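Startseite → Über uns → Die Schule

Berufsfachschule Endale für Archiv- und Bibliothekswesen

Träger: Vornano Bildungsgesellschaft gemeinnützige GmbH

Unser Auftrag

Die Berufsfachschule Endale bildet Fachkräfte für Archive, Bibliotheken und Dokumentationsstellen aus. Sie ist eine staatlich anerkannte Ersatzschule in freier Trägerschaft und richtet sich an Schulabgängerinnen und Schulabgänger ebenso wie an Erwachsene, die nach einer ersten Berufstätigkeit einen geregelten Abschluss anstreben. Derzeit besuchen 218 Schülerinnen und Schüler die Schule in Vollzeit- und Teilzeitform.

Grundlage unserer Arbeit ist das Verständnis, dass Überlieferung gepflegt werden muss. Akten, Karten, Nachlässe und Druckwerke bleiben nur dann zugänglich, wenn sie fachgerecht bewertet, erschlossen, verpackt und gelagert werden. Diese Tätigkeiten vermitteln wir in enger Verbindung von Unterricht und Praxis.

Geschichte der Schule

Die Schule ging aus einem Fortbildungskurs für Registraturkräfte hervor, den der frühere Trägerverein in den Räumen der ehemaligen Papierhandlung Trotwood abhielt. Aus dem Abendkurs entwickelte sich zunächst ein einjähriger Lehrgang, später ein vollständiger Bildungsgang mit Abschlussprüfung. Der Name Trotwood lebt im Trotwood-Saal fort, in dem bis heute die Lehrbibliothek untergebracht ist und die öffentlichen Vorträge des Winterhalbjahres stattfinden.

Mit dem Übergang der Trägerschaft auf die Vornano Bildungsgesellschaft wurde das Hauptgebäude umgebaut. Im Erdgeschoss entstanden das Lehrmagazin und der Raum für Bestandserhaltung, im Obergeschoss die Unterrichtsräume und das Sekretariat. Der alte Lastenaufzug wurde instand gesetzt und steht nach Einweisung auch den Klassen zur Verfügung.

Leitung und Kollegium

Die Schulleitung liegt bei Hawi Admasu. Sie unterrichtet Archivrecht und Bewertung und vertritt die Schule nach außen. Vor ihrer Berufung leitete sie über mehrere Jahre die Zwischenarchivabteilung einer Kreisverwaltung. Ihr Stellvertreter Sheldon MacLeod verantwortet den Fachbereich Bestandserhaltung sowie die Stundenplanung. Er ist gelernter Buchbinder und betreut die Facharbeiten zu Einbandkunde und Papierschäden.

Dem Kollegium gehören hauptamtliche Lehrkräfte und Lehrbeauftragte aus der Berufspraxis an. Die Lehrbeauftragten übernehmen vor allem die Fächer Paläographie, Formalerschließung und Fotobestände. Fachfremder Unterricht wird in den Prüfungsfächern nicht erteilt.

Bildungsgänge

Die Schule bietet 2 Bildungsgänge an: Archivassistenz und Bibliotheksassistenz. Beide dauern in Vollzeit 2 Jahre und schließen mit einer schriftlichen und einer praktischen Prüfung ab. Das erste Schuljahr ist für beide Gänge weitgehend gemeinsam angelegt und umfasst Verwaltungskunde, Deutsch, Englisch, Datenverarbeitung, Grundlagen der Erschließung und Materialkunde. Im zweiten Schuljahr trennen sich die Gruppen. Die angehenden Archivassistentinnen und Archivassistenten lesen deutsche Schreibschriften des neunzehnten Jahrhunderts und verzeichnen einen kleinen Nachlass selbständig; im Bibliotheksgang stehen Katalogisierung, Erwerbung und Benutzungsdienst im Vordergrund.

Die Teilzeitform wird nur für die Archivassistenz angeboten. Der Unterricht liegt am späten Nachmittag und beginnt um 16.30 Uhr.

Praktika

In jedem Bildungsgang sind 2 Praktika verbindlich. Das erste dient der Orientierung und kann in einer Einrichtung eigener Wahl abgeleistet werden, sofern dort eine fachliche Anleitung gewährleistet ist. Das zweite wird von der Schule vermittelt und mit einem Bericht abgeschlossen, der in die Jahresnote eingeht. Zu den Partnern zählt unter anderem das Wirtschaftsarchiv Trokosell, dessen Bestände zur regionalen Textilindustrie sich besonders für Übungen an Geschäftsbüchern und Musterkarten eignen. Praktikumsplätze im Ausland sind möglich, bedürfen jedoch eines frühzeitigen Antrags – in der Regel im ersten Schulhalbjahr.

Lehrbibliothek und Öffentlichkeit

Die Lehrbibliothek im Trotwood-Saal verfügt über Fachliteratur zu Archivwissenschaft, Buchgeschichte und Papierrestaurierung. Sie steht auch externen Fachkräften offen; die Entleihung ist an einen Ausweis gebunden, den das Sekretariat ausstellt. Ältere Findbücher und die Sammlung der Musterbögen können ausschließlich vor Ort eingesehen werden.

Jeweils im Dezember lädt die Schule zu einem Informationsabend ein, an dem Lehrkräfte und Schülerinnen und Schüler der Abschlussklassen Auskunft geben. Dabei werden auch ausgewählte Facharbeiten ausgelegt. Eine Anmeldung ist nicht erforderlich.

Aufnahme und Kosten

Voraussetzung für die Aufnahme ist der mittlere Schulabschluss oder ein gleichwertiger Bildungsstand. Der Bewerbung sind ein tabellarischer Lebenslauf, eine beglaubigte Zeugniskopie und ein kurzes handschriftliches Motivationsschreiben beizufügen. Über die Aufnahme entscheidet die Schulleitung nach einem persönlichen Gespräch.

Die Schule erhebt ein monatliches Schulgeld, dessen Höhe der jeweils gültigen Gebührenordnung zu entnehmen ist. Auf Antrag kann eine Ermäßigung gewährt werden. Kosten für Exkursionen und persönliche Arbeitsmittel – Falzbein, Pinsel, Schutzkittel – sind im Schulgeld nicht enthalten. 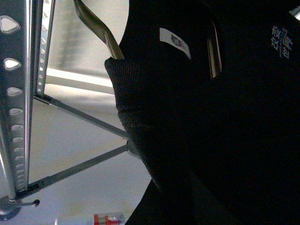

Anträge auf Ermäßigung sind zusammen mit den Bewerbungsunterlagen beim Sekretariat einzureichen. Nachträglich eingehende Anträge werden zum folgenden Schulhalbjahr berücksichtigt.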